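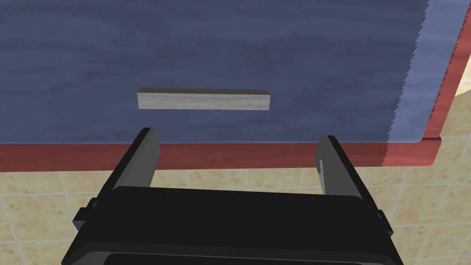
Wednesday, submitted by Styliani Drakos, Demonstration Data Desk
Last updated: Wednesday, 16:40

Ticket 3725: Demonstrations rejected at import, Skurnine kitchen set

Status: Resolved, one item carried over

Reported problem
The import step for the Skurnine simulated kitchen refused 14 demonstrations from the morning batch. The message in each case was "camera streams differ in length". The operator, Kosmas Manolakis, reported no fault during recording and had marked every one of the demonstrations as complete. The task instruction was the standard one for the grey bar. The training run planned for the evening requires the batch, and the desk was asked to treat the matter as urgent.

First checks (09:50)
The rejected demonstrations were opened in the Bevano viewer. The robot's joint record was whole in all of them. The view from the body and the views from the grippers began together, but one gripper view ended before the others. Storage space on the recording machine was sufficient. Restarting the import service made no difference.
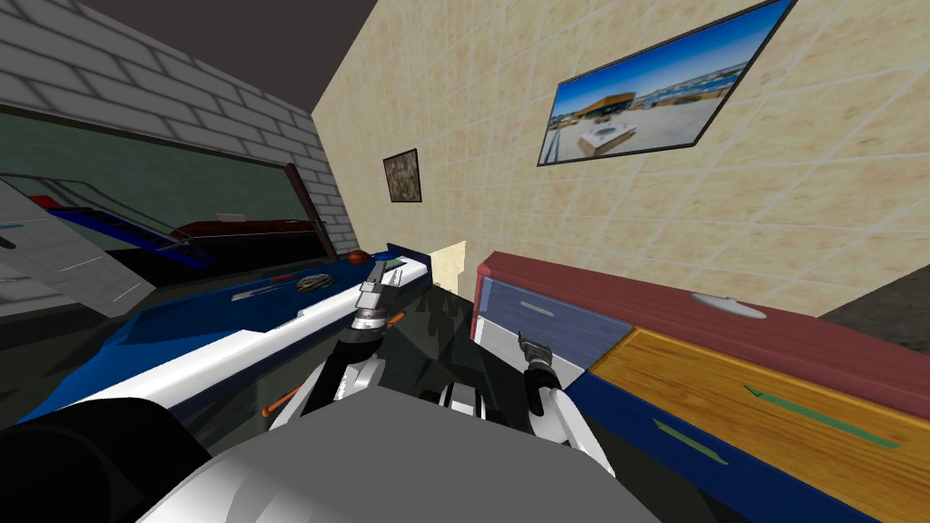 Kosmas Manolakis was asked to record three fresh demonstrations in the same room with no change to the settings. Two were accepted and one was refused with the same message. The fault was therefore present at recording and had not been introduced when the files were copied.

Second checks (11:15)
Sigrun Magnusson compared the accepted and refused recordings. The refused ones had all been ended by the operator while the simulator was still writing the last views to disk. The Spanos recorder should wait for every stream to close before it marks a demonstration as complete. Following the December update the waiting time had been returned to its default, and the slower stream was being closed early.

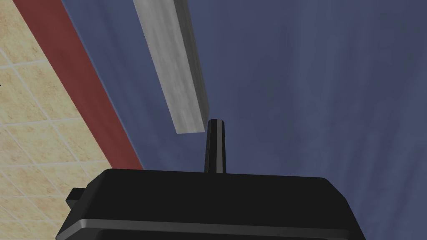
The waiting time was raised to 5 seconds and the recorder was restarted. Over the following hour the operator recorded a further set, all of which were accepted. Operators are reminded that the stop key should be pressed once only. A second press cancels the wait, whatever value has been set.

Treatment of the rejected demonstrations
It was proposed that the short streams be filled by repeating their last picture. Antigoni Zervas did not approve this. The closing part of a demonstration teaches the system when to let go and when to withdraw, and repeated pictures would give it a false example of both. The desk has instead cut all streams to the length of the shortest one where the task had already been finished at that point. The remaining demonstrations have been withdrawn and will be recorded again.

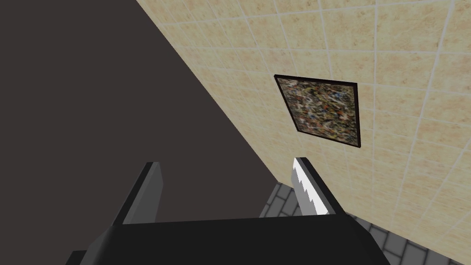 A separate matter was noted during this review. Several demonstrations contain long stretches in which the arms move but no object is being handled. These are not faulty and should not be deleted under this ticket. They are to be given the label "free movement" so that the training team may decide on their use. Labels must be entered before import, as the Bevano viewer does not allow them to be altered afterwards.

Carried over
Sedel has been asked to confirm whether the waiting time can be kept when the recorder is next updated. Until a reply is received, the value must be checked by hand at the start of each shift and entered in the shift record.

Closed by: Emiko Sugiyama
Reopen this ticket if the same message appears on any recording made after the restart.

Contact the Demonstration Data Desk | Copyright Skurnine | Back to top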